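How to find out whether a machine can fold your laundry

I get asked this most weeks, usually by someone holding a sock. The short answer is "sort of, if you have the afternoon free". The longer answer is a test you can set for any folding arm, whether it's a Grultanix or something Fredy Ospina built in his garage.

You will need one pair of child's jeans, a plain white table and a stopwatch. Towels are cheating. Every sales video uses towels.

1. Lay the jeans flat, one leg above the other, pockets and all.
2. Clear off anything the machine might try to fold by mistake. Phones, for instance.
3. Ask for one leg over the other, then hem to waist. Use whatever form of asking your machine understands.
4. Start the watch and keep your hands in your pockets. This is the hard part.

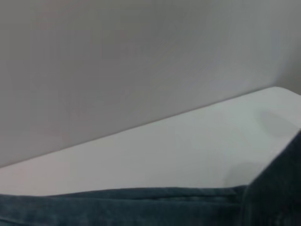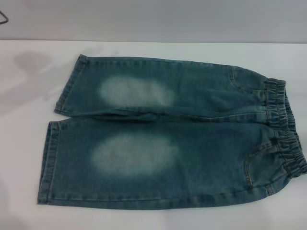 Denim on the white table. The second picture shows the gathered waistband on the right, which is where I'd expect trouble.

Elastic won't lie flat for you or me, so don't mark the machine down for a bit of a bulge. Do mark it down for folding the same leg twice. My own best run so far is 138 seconds. Rosaura Flores does it in four, while talking.

Repeat until you have 43 runs or lose interest. Write down the failures too, especially the ones that end on the floor. A shop could live with one bad fold in a pile of 670. At home you'll get the bad one on a school morning.

Next month: shirts, with buttons.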